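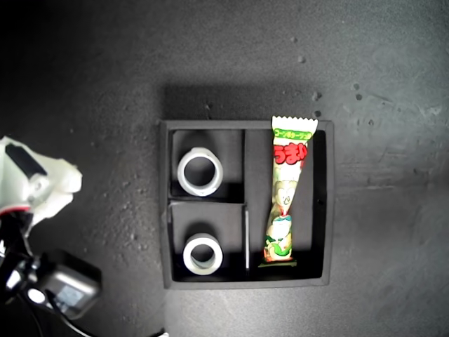

4. Setting up the packing bench

This section covers assembly of the Hartley bench, placement of the scale and label printer, and first use. Unpacking and the parts list are in Section 3. Electrical connection of the overhead light is in Section 6 and must be left until the frame is level.

Two people are required for steps 4.1.3 through 4.1.6. Do not tighten any frame bolt fully until told to do so.

4.1 Frame and top

4.1.1 Lay both end frames on a clean floor with the slotted faces up. The left frame has a stamped L below the top slot. On benches shipped before March the letter is on the inside face.

4.1.2 Screw one leveling foot into each leg. Leave 13 mm of thread showing on all four.

4.1.3 Stand the end frames upright and hook the rear crossbar into the lower slots. Press down until both hooks seat.

4.1.4 Fit the front crossbar in the same way. The front bar is the one with the cable clips.

4.1.5 Insert the frame bolts, finger tight.

4.1.6 Lower the top onto the frame with the predrilled holes toward the rear. Line up the holes and start all of the top screws before driving any of them home.

CAUTION: Keep fingers clear of the rear edge when lowering the top. The gap between the top and the crossbar closes completely.

4.1.7 Place a spirit level along the front edge, then from front to back at each end. Adjust the feet until the bubble is centered in all positions.

4.1.8 Tighten the frame bolts with the supplied hex key, working diagonally. Check the level again.

NOTE: If the bench rocks after tightening, loosen the rear crossbar bolts, put your weight on the center of the top, and retighten. Do not correct a rocking bench with the feet alone.

4.2 Upper shelf and roll holder

4.2.1 Slide the shelf uprights into the sockets at the rear of the frame. They go in one way only.

4.2.2 Set the shelf height. The lowest position suits envelopes and small cartons. For tall cartons, use the second position or higher.

4.2.3 Lock each upright with its clamp lever. The lever must lie flat against the upright.

4.2.4 Hang the roll holder from either upright, on the side away from the operator's cutting hand. Load paper or wrap so that it feeds from underneath.

CAUTION: The shelf is rated for 65 lb, spread evenly. Do not hang the roll holder from the shelf itself.

4.3 Scale

4.3.1 Remove the red transport screw from the base of the Celier scale. Keep it. The scale must not be moved between sites without it.

4.3.2 Put the scale on the side of the bench nearest the inbound cart, clear of the upright. Nothing may touch the platform, including cables.

4.3.3 Plug in the adapter and leave the scale switched on and unloaded until the display stops changing.

4.3.4 Press ZERO. If the display does not return to zero, check the transport screw and the bubble on the scale base.

4.3.5 Place the supplied test weight in the center of the platform. The display must read 1,144 g. Any other reading means the scale needs calibration before use (see Section 7.2).

NOTE: Drafts affect the reading. A bench near a loading door may give unstable weights whenever the door is open. Move the bench or fit the side screen, part of the optional accessory kit.

4.4 Label printer

4.4.1 Open the printer cover and place the label roll on the spindle with the labels facing up.

4.4.2 Feed the leading edge under the guide and out past the tear bar. Close the guide so it touches the edge of the backing paper without bending it.

4.4.3 Close the cover until both sides click. Hold FEED until the printer advances a blank label.

4.4.4 Connect the printer to the packing computer, then start the Wevo label program. The printer name should appear in the lower left corner of the program window. If it does not, close the program, switch the printer off and on, and start again.

4.4.5 Print a test label. The border must be complete on all four sides. A missing right border usually means the guide is loose. A faint border means the density setting is too low; raise it one step at a time.

4.5 Laying out the work surface

Arrange the surface so that work moves in one direction, from the scale to the label printer to the outbound cart. Reverse the whole layout for a left-handed packer, including the roll holder.

Keep the middle of the top free for the carton. Small supplies such as tape, pens and document pouches belong in a divided tray or on the shelf, with the same item always in the same place. Where two shifts share a bench, agree on the layout and tape a copy to the upright.

Cutters go in the holster on the front crossbar when not in the hand. They are not to be left on the top or in a tray. 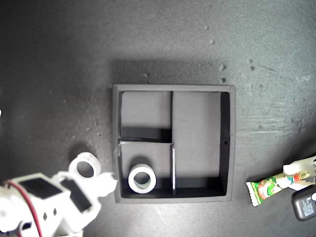
Can the tray be screwed to the bench top?
Screwing it down is not recommended. Drilling the top voids the surface warranty, and a fixed tray gets in the way of larger cartons. Use removable adhesive pads if it slides.

4.6 First use

4.6.1 Pack one carton of each size in normal use, from weighing to labeling, at working speed but without a deadline.

4.6.2 Note every reach above shoulder height and every turn away from the bench. Move the item concerned and repeat.

4.6.3 Check the working height. With the hands on a closed carton of average size, the elbows should be slightly open and the shoulders relaxed. Adjust with the feet, within the marked range, and repeat step 4.1.7.

4.6.4 Record the final foot and shelf positions on the card inside the back cover. Kelly Birkett at the Clultlow service desk will ask for these if you order a second bench to match.

4.7 Routine checks

Daily: wipe the top with a damp cloth and dry it. Zero the scale before the first carton. Clear label scraps from the tear bar.

Weekly: check that the shelf clamp levers are flat. Clean the print head with the supplied pen, with the printer switched off and cool. Check the scale with the test weight.

Every 4 months: retighten the frame bolts and the top screws. Inspect the roll holder for bent hooks. Replace the holster if the lining is cut through.

CAUTION: Do not use acetone or label remover on the top. Adhesive residue comes off with warm water and mild soap, left to stand before wiping. Solvent also clouds the scale display.

4.8 Moving an assembled bench

Short moves on a flat floor can be made with the bench assembled, provided the shelf is empty and the scale and printer have been taken off. Lift by the end frames, one person at each end. Do not drag it; the leveling feet bend at the thread and cannot be straightened.

For moves through a doorway or between floors, remove the shelf and uprights first, then the top. The end frames may stay joined by the crossbars. After any move, repeat steps 4.1.7, 4.1.8 and 4.3.3 through 4.3.5.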